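# How Oil Gets Out of the Ground

Oil is a liquid found in rock deep under the land and the sea. Companies drill wells to reach it. A well is a narrow hole lined with steel pipe.

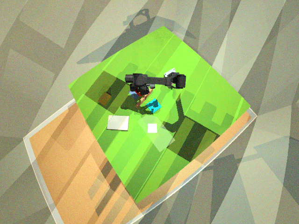
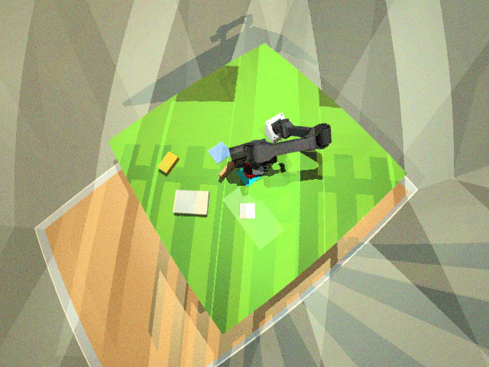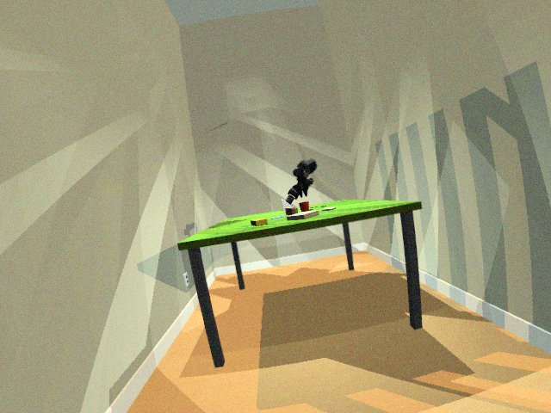

*Atitar Young Readers · Issue 317 · page 7*

**Where oil comes from**

Millions of years ago, tiny plants and animals died and sank to the bottom of the sea. Mud and sand covered them. More layers piled up and pressed down. Heat and pressure slowly changed the remains into oil and gas.

Oil does not lie in underground lakes. It fills very small spaces between grains of rock, called pores. A rock with many pores is *porous*. Sandstone is often porous. If the pores are joined, oil can move through them, and the rock is called *permeable*.

Oil is lighter than water, so it rises through permeable rock until it meets a layer it cannot pass. This layer is called a cap rock. Oil that collects under a cap rock forms a *reservoir*.

**Finding it**

Geologists first make a map of the layers. A truck with a heavy plate shakes the ground. The shaking travels down, bounces off the layers and comes back up. Sensors on the surface record how long this takes. A long time usually means a deep layer.

The map shows where oil might be. Only a well can show whether it is there. The first well in a new place is an *exploration well*. A well drilled later, into a reservoir already found, is a *development well*.

**An example: the Leltholm field**

The first well at Leltholm, named Brukarura 1, was dry. A dry well is one that finds too little oil to be worth pumping. The second well, Brukarura 2, reached porous sandstone at a depth of 700 meters. Oil was found in it.

At first the oil flowed up by itself, pushed by the pressure in the rock. As oil left, the pressure fell. The well now has a pump. In August it produced 408 barrels a day. One barrel holds 42 US gallons.

**After the well**

Oil from the ground is called *crude oil*. It comes up mixed with water, gas and sand, which are taken out in tanks near the well. The crude then goes by pipeline to a refinery. There it is heated and separated into gasoline, diesel, jet fuel and other products.

**Words to know**

- **Barrel:** the unit used to measure oil
- **Cap rock:** a layer that oil cannot pass through
- **Crude oil:** oil before it is refined
- **Reservoir:** rock that holds oil or gas

Text: Bonifacio Escobar

Next issue: How a pipeline is cleaned from the inside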